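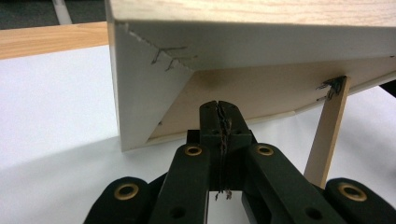 White shelf unit with an oak-look top.

Notes, Tyra Tveit, Darport talk, 13/04/2021

Start with the record. Play the first minute of "Warnska" and let it run into the second verse before speaking. Volume lower than at rehearsal.

Waltano made the album in 9 days. Most of the songs were written on the road the year before, so the band knew them well by the time they got to the studio. Drums and bass went down live in one room. Guitars came after, vocals last.

Mention the two versions of the single. The early mix has the organ up front and a longer ending. The label wanted it shorter. I prefer the long one – say so, then play the last 16 bars of each.
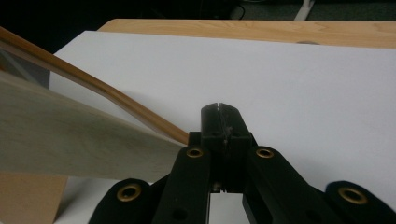 Next, the running order. The band had 13 songs and cut 2 of them in December, both slow ones. Side two opens with "Navaratnam," the heaviest thing they have done. Play the riff only. Ask if anyone hears the tuning drop before the chorus.

Skip the part on cover art if time is short.

Last point is the singing. He used to push every line. On this record he holds back in the verses, and the choruses hit harder for it. Clip from the closing track, then questions – repeat each one into the mic for the people in the back.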